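Working Group on Bench Robot Practice
Minutes of the July meeting
Giltatport site, second floor meeting room, and by call

Present: Chie Katayama (chair), Hideaki Tsuchiya, Peninah Lema, Aurélien Riviere
Apologies: Chiyo Chiba (comments on item 4 sent in writing)
Minutes: Peninah Lema

The meeting opened at 2:05 p.m.

1. Minutes of the last meeting

Accepted with one correction. Under item 3, "operator" should read "cell lead" in both places. Peninah will replace the copy on the shared drive.

2. Actions carried over

Torque driver check sheet: done, in use at both benches.

Floor marking at bench 2: not done. Facilities wants a drawing with dimensions. Aurélien to supply it.

Reading list for new starters: Hideaki has a draft. It still points to the old version of the bench rules in two places. To be fixed before it goes out.

Supplier reply from Nakajima on replacement finger pads: received. They can supply the softer pad but only in packs of 16. Chie approved one pack.

3. Draft practice note, work inside open computer cases

Hideaki presented the third draft. The note covers any task where the arm enters a computer case with the side panel off, including drive removal, drive seating and cable work. It sits under the general bench rules and does not replace them.

Section 1, scope. Agreed as written. Peninah asked whether laptops are covered. They are not. A separate note will be needed if the Hosine work goes ahead.

Section 2, before the arm is enabled. The draft said the case must be disconnected from mains power. Aurélien wanted this to say that the power cord is out of the case and out of reach of the bench, because a cord left plugged in at the case end has been put back in the wall by mistake before. Agreed. The wording on holding the power button down for a few seconds after unplugging stays in.

Section 3, clear area. There was a long discussion on loose cables. The draft asked for a bench surface with no cables on it at all. Hideaki said this cannot be met when a cable has to stay attached to a part in the case. Chie did not want a rule that people would ignore from the first day. After some back and forth the group settled on the following text:

"Cables that are not needed for the task are removed from the bench. Cables that must stay are laid to one side of the case, outside the planned path of the arm, and the cell lead checks them before each run."

Peninah asked that "to one side" be kept, so that a cable is never run across the open side of the case. Agreed.

Section 4, approach to the drive bay. The gripper comes in slowly and stops short of the bracket. The operator checks the wrist camera view at that point and confirms three things: the carrier handle can be seen, the latch arm can be seen, and no link of the gripper is touching the bracket. Only then does the run continue.

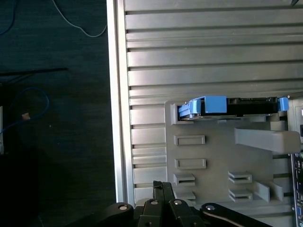

Wrist camera view of a drive bay, with the blue carrier handle and the gray latch arm both in sight.

Aurélien pointed out that the motherboard edge can be close to the working area and that the draft only named the bracket. The group agreed to add the motherboard to the list of parts the gripper must not touch. Small components along the board edge are to be treated as no-contact in every task, whatever the force limit is set to.

Hideaki asked for a line on contrast. Black fingers against dark openings are hard to judge on the bench monitor, and two operators at bench 1 have raised it separately. Chie suggested a strip of light tape on the fingers. Aurélien was against tape near open electronics, as it lifts at the corners. No decision. Hideaki will try a paint mark on a spare set and report back.

Section 5, force limits. Left as in the second draft. Peninah noted that the table gives a limit for pulling a carrier but none for pushing one in. Hideaki said the same value was meant for both. The table will get a second row so that it can be read without guessing.

Section 6, when to stop. Agreed text:

"The operator stops the run if the carrier does not move at the set limit, if a plastic part is seen to bend, or if the camera view is blocked. The run is not restarted at a higher limit. The cell lead is called."

Peninah asked who decides when the cell lead is also the operator, as happens on the late shift. Chie said a second trained person must be reached by phone before a restart. To be added as a note under the text.

4. Written comments from Chiyo Chiba

Chiyo asked that the note state how long the camera recordings are kept. Current practice differs between the benches. Agreed: 21 days for normal runs, and until the report is closed for any run that was stopped under section 6.

She also asked that worn brackets and latches be taken out of the practice stock. The Skulent cases have been through more than 2,000 insertions on the bench log and she is concerned that operators are learning on parts that no longer behave like those in the field. Hideaki agreed in principle but there is no budget line for new cases this quarter. Chie will ask.

Her third comment, on the numbering of the annexes, was accepted without discussion.

5. Training records

Peninah reported that 70 percent of listed operators have signed for the current bench rules. The rest are mostly people who moved from packing and have not yet worked at a robot bench. Agreed that no one is put on the rota for open case work without a signature for both the bench rules and the new note. Aurélien asked for the rota sheet to show this with a mark beside the name. Peninah will change the sheet.

6. Other business

The emergency stop at bench 2 is to be moved to the left-hand side at the same time as the floor marking. Aurélien will put it on the same drawing.

Chie asked that drafts be sent out at least a week before each meeting. This one arrived the evening before.

Actions

Aurélien: drawing for bench 2, floor marking and emergency stop position.
Hideaki: fourth draft of the practice note with the changes above; paint mark trial; corrected reading list.
Peninah: corrected minutes; rota sheet; recording times to both benches in writing.
Chie: budget request for new practice cases; order for finger pads.

The next meeting will be held in the same room once the fourth draft has gone out. The meeting closed at 3:40 p.m.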